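Visit report: Fonstead water treatment works, open day

09/07/2022

Fonstead opens its treatment works to the public on one Saturday each summer. I had missed the previous two and booked the first tour of the morning, which left from the gatehouse at the top of the access road. Parking was on the grass beside the sludge lagoons. Stout shoes were required and checked at the gate. Hard hats were lent out, and visitors with long hair were asked to tie it back before going near the pump hall.

The works takes raw water from the Serkano reservoir through a gravity main, so there is no pumping on the inlet side. The main enters the site below ground and comes up in a brick valve house. Two butterfly valves stand in series there, the upstream one normally left fully open. The guide said the downstream valve is moved slowly because of the length of main behind it, and that a full closure is spread over most of an hour. A pressure gauge on the wall had a red line painted on the glass. I asked whether this was the surge limit and was told it was the static head with the reservoir full.

From the valve house the water passes to a flash mixer, where the coagulant is added. Fonstead uses an aluminium salt, delivered by tanker and held in bunded tanks behind the building. Dose is set from the colour and turbidity of the raw water, with a jar test done by hand each morning as a check. The jar test bench was on the tour. Rows of beakers are stirred fast, then slowly, then left to stand, and the clearest at the lowest dose is taken as the setting. Upland water of this kind is soft and brown after rain, and the dose can double overnight when the first autumn storms wash out the peat.

The flocculation tanks are outdoors and uncovered. Each has vertical paddles turning at a speed low enough to follow by eye. The floc was visible as pale flakes the size of a fingernail paring. Clarification follows in flat-bottomed tanks of the blanket type, where the water rises through a suspended layer of sludge and leaves over notched troughs at the top. The notches had been levelled recently and the flow over them looked even along the full length. One tank was drained for cleaning, and this was the most useful stop of the tour, as the distribution pipes on the floor are not normally to be seen.
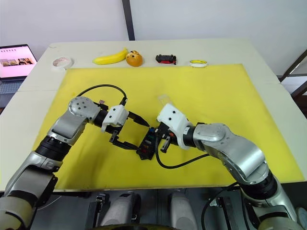 Filtration is by rapid gravity sand filters, seven in number, in a long hall with a walkway down the middle. The building is older than the rest of the site and has a tiled floor and tall windows, now fitted with blinds to keep algae down. Each filter is washed when its head loss reaches the set point or when its time runs out, whichever comes first. We were shown one wash from start to finish. The inlet closes and the level is drawn down to just above the sand. Air is blown through first, which lifts the surface into a rolling boil, and clean water then follows upwards until the overflow runs clear. The noise during the air stage makes talking impossible. The first water through the filter after a wash is sent back to the head of the works.

The wash blowers were replaced last winter with a pair from Todorova. The old blowers needed ear defenders anywhere in the basement, while the new ones sit in lined cabinets and can be talked over with the doors shut. Pipework between the cabinets and the old air header has an awkward offset, taken up with a flexible joint. I would have liked longer in the basement, but the group behind was already on the stairs.

Disinfection is by chlorine in a baffled contact tank, roofed and grassed over. There is nothing to see except vents and a locked hatch. Lime is added after it to bring up the pH and reduce the water's attack on old lead and iron pipes in the town. The lime plant is the dirtiest part of the site and was left off the tour, although the silo can be seen from the car park.

Final water leaves for the service reservoir at Triltari, which holds 2,000 cubic metres and stands high enough to feed most of the district by gravity. Two pumps lift to it, one on duty and one on standby, changed over weekly. The remaining farms above the 200 metre contour are served by a small booster station of their own. It was not open.

The tour finished in the control room, where trends for the past week were on the wall screens. The raw turbidity trace was almost flat after the dry spell, with one small step on the Tuesday evening that the operator put down to a change of draw-off level at the tower. Two levels are in use in summer. The lower gives colder water but brings up manganese by late July, and the upper is warmer with more algae.

Notes for anyone going next year. Book the first tour, as the later ones have less time in the filter hall. The steps down to the blower basement are steep and have a handrail on one side only. Tea was served in the old workshop. The printed site plan is out of date and still shows the slow sand beds, which were filled in and are now the field used for parking coaches. Tours leave on the hour and the gate is closed to late arrivals.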